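Chapter 4
Folding on a Soft Surface

By the end of this chapter you should be able to:
choose a good place to fold when there is no table free
square up a cloth before the first fold
make a long fold and keep it straight
explain why a fold that looks fine at the edge can be crooked in the middle

Most of us learnt to fold on a bed. It was the biggest flat thing in the house, it was the right sort of height if you knelt, and the clean washing had probably been dumped on it anyway. Then we went to work in a laundry or a hotel and were told to use a table, and the bed was forgotten. I think that's a shame! A bed is a wonderful place to learn, and this chapter is all about using one well.

The first thing to understand is that a bed isn't flat. It looks flat from the doorway, but put a cloth on it and you will soon find the rises and dips. A fitted sheet is pulled tight at the corners and less so elsewhere, so it has creases of its own, and any cloth laid on top will pick up a little of that shape. Run your palm over the sheet before you start. Smooth out what you can and remember where the rest is.

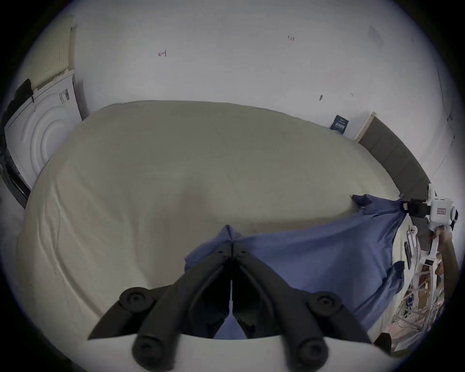
Drop a cloth on a bed and it almost never lands in a useful shape. It lands in a heap, or half a heap, with one corner tucked under and another wandering off towards the side. Please don't start folding yet. Find two neighbouring corners first — any two will do — and lift them clear of the sheet. The weight of the cloth will do a surprising amount of the work for you. Lower it again slowly, far edge first, and let it settle.

Kristine Estrella, who ran the linen room at the Clanwood for 11 years, calls this "asking the cloth what shape it is". She taught it to every new starter with a plain hand towel, and she wouldn't let them touch a sheet until they could lay the towel down square without patting it. I tried it her way in October and was hooked by the end of the afternoon.

Key words
Near edge: the edge closest to your body.
Far edge: the edge you have to reach for.
Drag: the pull of the surface underneath on the cloth as it moves.
Long fold: a fold made along the greatest length of the cloth.

Drag deserves a word more. On a smooth table a cotton cloth slides about happily. On a cotton sheet it clings, so if you push a fold into place, the bottom layer stays where it is and the top layer ruckles. The answer is to lift and carry. Hold both ends of the near edge, keep a gentle, even pull between your hands, raise it and bring it over.
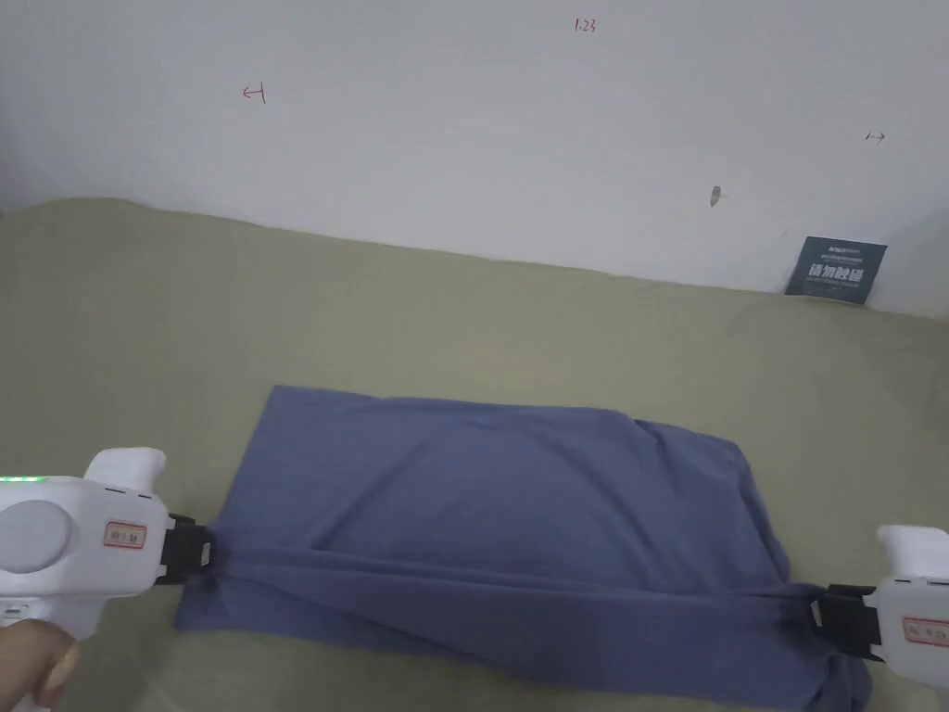

Even pull is the whole secret of the long fold. If one hand is stronger than the other (and for nearly everyone it is) the fold will creep to that side. Wrinkles along the folded edge are a sign that the tension has dropped somewhere. Open your hands a touch wider and watch them go — it's a very satisfying moment.

Try it yourself 4.1
Take a hand towel or an old T-shirt and a bed with its covers pulled back. Make one long fold, then lift the cloth by its folded edge and look at how the two layers hang. Do it again on a table. Write down which felt easier and which came out straighter, as the two are often different.

Walid Salameh tried this exercise with his evening class, and several people did better on the bed. He puts it down to speed: the sheet slowed them down, and slow hands are tidy hands. We will come back to his class in section 4.3, when we look at fitted sheets.

4.1 Finding the corners

Start with a cloth that has four proper corners and hems you can feel.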